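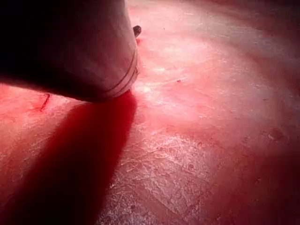 *손목 카메라 시점. 붉은 조명 아래 긁힌 표면 가까이 내려온 그리퍼 손가락.*

**시연 수집**(示演蒐集, demonstration collection)은 로봇 학습 시스템에 쓸 예시 동작을 사람이 직접 만들어 기록하는 작업. 모방학습의 앞단계. 문헌에 따라 '데모 수집', '에피소드 수집'이라고도 한다.

## 개요

조작자가 로봇을 원격으로 움직이거나 팔을 손으로 잡고 이끈다. 그동안 카메라 영상, 관절 각도, 그리퍼 개폐값이 같은 시간축으로 저장됨. 시작부터 종료까지 한 번의 수행이 에피소드 하나. 학습 모델은 영상과 상태값을 입력으로 받아 다음 동작을 예측하도록 훈련된다.

## 손목 카메라

외부 고정 카메라와 함께 쓰는 경우가 많음. 손가락 끝과 접촉면이 크게 잡히는 대신 시야가 좁다. 손가락이 화면의 상당 부분을 가리기도 하고, 팔이 움직이면 배경도 통째로 움직인다. 표면에 가까울수록 흠집, 티끌, 그림자가 화면에서 차지하는 비중이 커짐. 그림자는 접촉 직전의 높이를 짐작하는 단서가 되지만 광원 위치가 바뀌면 모양도 달라지므로 한 가지 조명에서만 모은 자료로는 부족하다는 지적이 있다.

## 조명 변화

같은 작업을 색과 방향이 다른 빛에서 되풀이하는 방식. 붉은 단색광에서는 색상 정보가 거의 사라지고 밝기 차이만 남는다. 강한 빛이 한쪽에서 들어오면 하이라이트 부분의 질감이 날아감. 후처리로 색만 바꾸는 증강과는 구분해야 한다. 실제 조명을 바꾸면 그림자와 반사까지 같이 바뀌기 때문.

## 사례: 이투라 자료집

올투스게이트(Oltusgate)의 로드리고 모타와 셀리나 콜러가 2월에 시작한 수집 사업. 이투라(Iturra) 1차분은 2941개 에피소드, 조작자 2명. 조명 조건별로 최소 100개를 채우는 것이 원칙이었으나 일부 조건은 미달. 와다 기요시가 검수를 맡아 거의 300개를 제외했다. 주된 사유는 시간축 어긋남과 종료 시점 누락. 제외분은 별도 보관되며 실패 검출용으로 쓰자는 제안이 있으나 아직 결정 안됨.

기록 도구는 사르논(Sarnon). 초기 판에서는 그리퍼 값이 영상보다 늦게 저장되는 문제가 있었고 이후 수정됬다.

## 품질 관리

- 시작 자세 통일 여부
- 프레임 누락
- 조명 조건 표기 (빠지는 일이 잦음)
- 실패 에피소드의 표시. 삭제와 구분할 것
- 조작자별 속도 편차

비토리아 토레스는 조작자 간 편차를 줄이기보다 그대로 남겨야 한다고 주장. 람브로스 카라스는 반대 입장으로, 멈칫거리는 동작까지 모델이 따라 배운다고 본다.

## 같이 보기

- 모방학습
- 원격조작
- 타나(Tana) 형식

*최종 수정: 2025년 12월 22일. 조명 변화 문단 출처 보강 필요.*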